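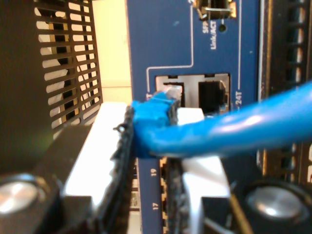 Spent most of Saturday on one question: can a machine do the small jobs I do every week yet? I look after the network kit for a parts warehouse in Hornerville, so my test job was plugging in a network cable. Thread.

Some background. People usually ask about washing up and folding clothes. On our shop floor the dull jobs are different. Labelling, re-stacking boxes, sweeping, and swapping cables on the switches whenever somebody moves a desk.

Last year I logged 392 cable changes across our sites. Most took me under a minute each. The walking took longer than the plugging.

So a cable is a fair test, I think. It's a small job, it's the same every time, and a ten-year-old can do it after being shown once. If an arm can't manage that, I'm not going to worry about it doing the rest of my week.

Why it's harder than it looks: the plug only goes in one way up. It has to be square to the port. The clip is thin plastic and snaps if you lean on it. And the cable is always pulling the plug somewhere you don't want it to go.

When I do it by hand I don't look very hard. I get the plug near the hole, wiggle it and feel for the click. Half the time I'm reaching round the side and can't see the port at all.

An arm with two fingers has to get all of that from a grip on the boot and whatever it can see. There's no thumb to roll the plug over if it's been picked up the wrong way round. 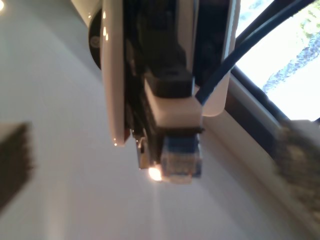
Blue plug in the gripper, pointing down, cable looping off to the right.

The grip is the part I'd have got wrong if I were designing it. Hold the plug too far forward and the fingers hit the front of the switch before the plug is in. Hold it too far back and it tips.

Yhon Ticona, who I used to work with at Grombridge, asked whether you could just make the cable stiffer. You could. But then you've changed the job to suit the machine, and I've got a cupboard full of ordinary floppy cables.

Same goes for the people who say "use a special connector". Fine in a new building. We've got switches from three different decades and nobody is paying to replace them.

The other thing is which port. A person gets told "put it in 19" and reads the number off the front. Sounds easy, but on a lot of switches the numbers are tiny, the ports are in two rows, and you have to know which number goes with which row. I still get it wrong when I'm tired.

Then you've got the cables already there. A bare switch is the kind version. Our main cabinet at Etodgate has them hanging down like a curtain, and you have to hold some aside with one hand while the other does the plugging. That's two hands for a one-hand job.
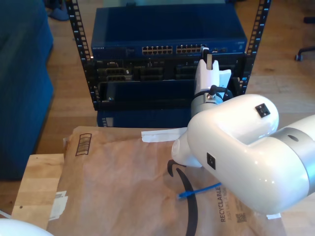 Kevin Usuga replied to an earlier post asking about speed. I don't mind slow. If something could work through a list overnight at 4 cables an hour, that'd be 30 or so done before I've had breakfast, and that would cover a busy week for us.

What I do mind is having to stand next to it. If I have to be there in case it drops one or bends a clip, I may as well do it myself and go home.

Vittoria Monti asked about the house. My guess is that cables come before most housework. A port is always the same size and it stays where it is. Socks don't. Loading a dishwasher is probably somewhere in between, depending on who stacked the sink.

For the record, my own list of what I'd hand over first: plugging in at a bare switch, yes, as soon as it can be left alone. Unplugging, maybe, the clip worries me. Tidying a full cabinet, not for a good while. Sweeping, we've had a machine for that for years and it still gets stuck under the same bench.

If anyone does this sort of work with an arm in a real cabinet, cables in the way and all, I'd like to hear how you deal with the clip. Replies are open.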